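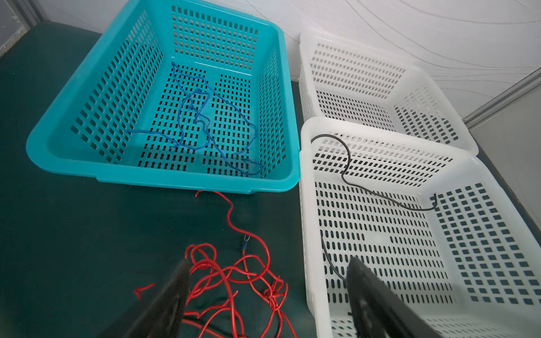 Greenwood's cord drop-off is back, and this time they'll take the Christmas lights

By Mariama Mensah

I have a drawer. You have one too, I'm guessing, and if you live anywhere near Greenwood you now have until the end of May to do something about it.

The town's cord and cable drop-off opened again this morning at the old Gradlow store on the corner of Mill Street, and there was a line when I got there at 9:15. A real line! People were standing around with shopping bags and shoe boxes, comparing what they'd dug up. The man ahead of me had a pillowcase full of phone chargers, and he told me his wife had been waiting for this since they moved in together.

If you missed it last year, it works like this. You bring in any cord, cable, charger or extension lead you don't want anymore. It doesn't have to work, and you don't have to know what it used to plug into. The staff sort it at the counter, the good stuff goes on a swap table where anybody can help themselves, and the rest gets shipped out for the copper. Last May the town collected 1,117 pounds of it, a number that got read out at the council meeting and then read out again when somebody in the back said "how much?"

Senad Đorđević runs the recycling office and he was at the counter when I came in, up to his elbows in somebody's printer cables. He's hoping to beat last year. "We turned a lot of people away with string lights," he told me. "I felt terrible about it, they'd driven over and everything. So we found a buyer who takes them."

That's the big change, then. Christmas lights are in. So are garden lights, as long as you take the bulbs off if they're the big screw-in kind (the little ones can stay on). Batteries are still out, and so are power banks, which have to go to the county site on Route 41. Please don't hide them at the bottom of the bag. Senad asked me to put that in.
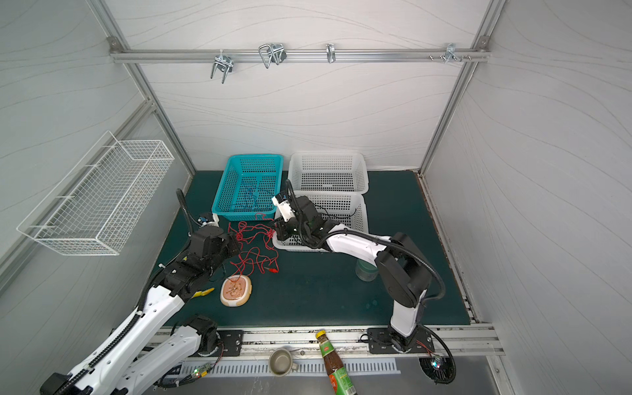 The other new thing is the sorting, and I got to have a go at it. Power cords go one way, data cables another, and thin hobby wire and earphones go in with the odds and ends, where they get weighed together. I lasted maybe half an hour. There's a knack to getting a knot out, and Sabina Štefanec, who used to teach sewing at the middle school, has it. You don't pull. You find the fattest part of the tangle and loosen it outward with your fingertips until it looks like a bird's nest, and then an end more or less falls out by itself. I pulled. I was moved to labels.

Sabina also had a tip for keeping the drawer from filling up again, and I've already tried it at home. Coil each cord loosely, no tighter than the palm of your hand, and put a strip of masking tape on it with the name of the thing it belongs to. If you can't write a name on the tape, it goes in the bag. I did my whole drawer in one evening and ended up with 21 cords I couldn't name, including two that I'm fairly sure came with a camcorder I sold before my son was born.
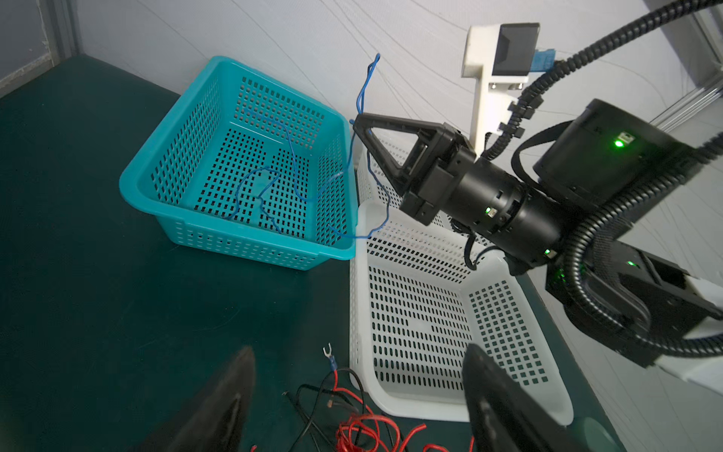
Now, the swap table. Get there early, is my advice. Laptop chargers went first this morning, and there was a bit of polite elbowing over a long white extension lead. You don't need to bring anything to take something, and there's no charge, although the jar next to it goes toward the bus for the senior lunch club. Everything on the table has been plugged in and tested, and anything with cracked or taped-up insulation gets pulled before it goes out.

Elie Farah, who owns the Peseo café next door, is giving a free small coffee to anybody who comes in with a drop-off receipt. He ran out of small cups by ten and moved on to mediums, so that's a nice surprise if it happens to you. I asked him what he'd brought in himself and he said a waffle iron cord. The waffle iron is long gone, apparently, and he couldn't tell me why the cord had stayed.

School groups can book in too. Barnabás Szekeres from the high school is bringing his shop class over to strip old extension leads by hand, and he says there are 15 places left for kids from other schools if a teacher gets in touch with him before the middle of the month. Gloves and cutters are provided. Copper money from what the kids strip goes back to the schools. 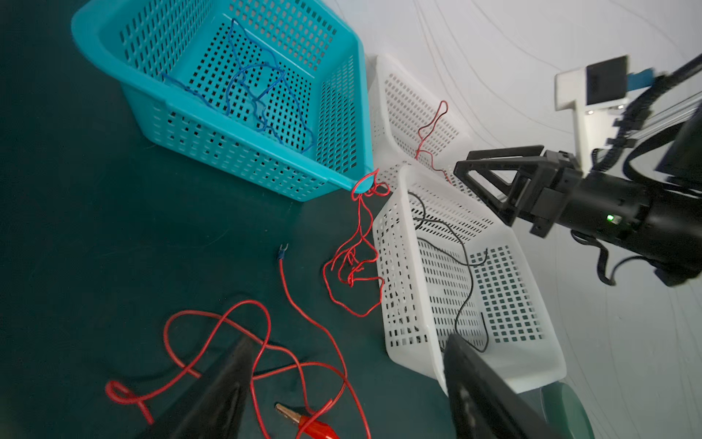
A few practical bits. Parking is behind the building, and the entrance from the lot is the green door by the loading ramp. If you've got more than you can carry, honk and somebody will come out with a cart. Businesses are welcome but need to call ahead with anything over a carload. The Lolarari apartments are having their own pickup in the lobby, so if you live there you can leave your bag with the front desk and skip the drive.

The drop-off is open from 9 a.m. to 4 p.m. through the end of May, closed on holidays. The recycling office can answer questions by phone during the same hours, and Senad says yes, you can bring the box it all came in, but flatten it first.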